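Ljungberg open day, Clolthorpe: two arms, one table and a very good afternoon

Reviewed by Piret Urbonaitė
Dec 26, 2025

Rating: 4.5 out of 5

I went to the Ljungberg open day back in October and have been boring my family with it ever since, so it's time I wrote it up properly. The short version: if you have any interest in robots that use two hands, go to the next one. It's free, you book online, and the tea is decent.

The workshop is in Clolthorpe, up one flight of stairs behind the tile showroom (the sign is small and I walked past it twice). The 56 bus from Ritelville stops at the end of the road. Parking is hopeless.

I'd been to robot demonstrations before where you stand behind a rope and watch something enormous move a car door. This was much more my kind of thing! You sit in an ordinary room on ordinary chairs, close enough to hear the motors, and the machine gets on with the sort of objects you'd find in a kitchen drawer. The system is called Brotuter. It has two arms with a simple gripper on each, and what they are working on at the moment is handling things that bend.

Vasylyna Koval ran our session and she was excellent. She talked us through each attempt while it was going on, told us what she expected to go wrong, and was quite happy when it did. Stiff things are easy, she said, and a bottle stays bottle-shaped wherever you grab it. Anything floppy changes every time you touch it, so the arms have to keep looking and keep adjusting. I'd never thought about how much of that my own hands do while I'm folding a carrier bag and talking on the phone.

Passing an object from one gripper to the other is the bit I could have watched all day. The first arm holds on, the second comes in from the side, and there's a lovely slow moment where the two of them almost touch. My group all leaned forward for it. Demetrius Calloway, who looks after the software, explained that both grippers have to agree on when to let go, and that most of the dropped items come from one of them being too keen.

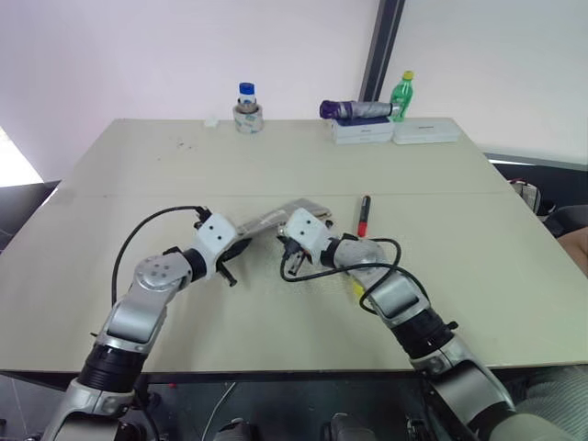 After the handovers we had a long question session, which overran, and I was glad it did. Someone asked about speed. It is slow, no getting round it, and a child could do most of these jobs in a quarter of the time. The team didn't pretend otherwise. Jalen Whitfield told us their log for the week before had 286 handovers in it, and he was as interested in the failures as the successes. He pulled up a few of the worst ones on his laptop and we had a good laugh at a sock.

You also get ten minutes guiding an arm yourself, and this was better than I'd hoped. It moves with hardly any push. I managed to pick up a sponge on my third go and was far too pleased about it.

A few grumbles. The groups were a little large for the room, and from the back row you'd have seen mostly other people's shoulders, so arrive early and sit at the front. The handout was clearly written for engineers, and I'd have liked a page for the rest of us. There's no lift either, so ring ahead if stairs are a problem. Xiomara Tillman on the bookings desk answered my email within the hour and seemed very willing to sort things out.

Half a star off for the handout and the back row. My sister wants to come to the spring one, and I've already put both our names down.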